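About Stostero

Stostero sorts, kits and supplies small electrical parts for repair workshops and short-run equipment makers. The firm was set up by Hartmut Schmieder and has a staff of 21. Our catalogue lists 2571 part numbers, of which 599 are held as ready-made kits.

Trays and bins at the kitting tables.

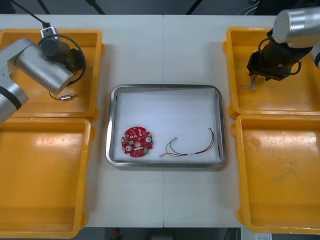
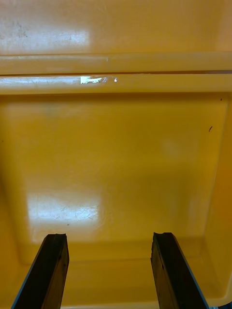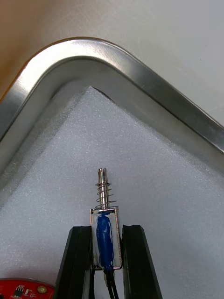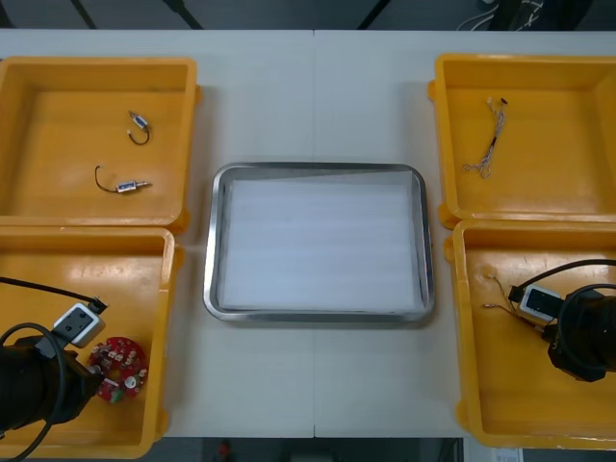
Kitting is the larger part of our work. A kit is the set of parts needed for one repair or one assembly, supplied together under a single part number. Parts are sorted by type into shallow plastic bins on either side of a steel tray, and the tray is where a kit is brought together and compared with its parts list. A round red circuit board and a wire harness, for instance, are kept in separate bins until the kit is called for, as the connectors on a harness catch easily on anything stored with them. Solenoids are handled by the body, never by the plunger or the lead wires. Tray liners are replaced when they become marked – paper for general work, foam for parts with exposed components.

Kits are packed in the order in which they will be opened. Harnesses are coiled without a tie unless the customer asks for one. Boards go into antistatic bags, one per bag, with the part number facing outwards.

We offer three services. Alham is our standard kitting service, with a minimum order of 20 kits. Pons covers returns: unused parts are inspected, sorted and put back into the customer's own stock. Flestov is a storage service for customers who hold discontinued parts and need them issued in small quantities over several years.

Customers may send their own parts for kitting. These are counted on arrival and stored apart from our stock, and any difference from the delivery note is reported before work starts. Drawings and parts lists should be sent as a single file, with the revision letter on every page.

The annual stock check takes place in November. Orders are accepted as usual during this period, but dispatch may take longer. Enquiries about new part numbers go to the stores office, which opens at 8 a.m.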